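Student Projects > Bin picking, foil keeps beating us

kusto_17
Posting for our team at Ondthorpe. The class project is bin picking with the KUKA and a two-finger gripper, and we have until the end of August. Plastic parts are fine. Crumpled foil is a nightmare — we've had 2 good picks in 30 tries and I'm losing my mind a little!

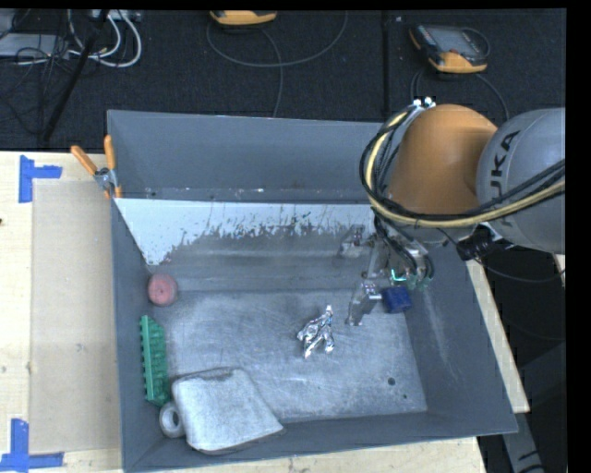 Reply #1
enik
Ooh, shiny foil in a scuffed metal bin, that's a rough combo. I'd line the floor with something matte before touching any code.

Reply #2
kekana2581
Disagree with enik. Lining the bin is cheating if the assignment says metal bin. I'd go in from the top of that pointy bit and close slower. Also, shove the foil farther from the stuff along the left wall while you're testing.

Reply #3
kusto_17
The handout just says "bin" (I checked, twice). Slower closing I can try Tuesday, that's our next slot on the arm.

Reply #4
enik
Then it's not cheating lol. Try both and post your numbers.

Reply #5
kekana2581
Fine, but do the slow close first, without the liner. Otherwise you won't know which one helped.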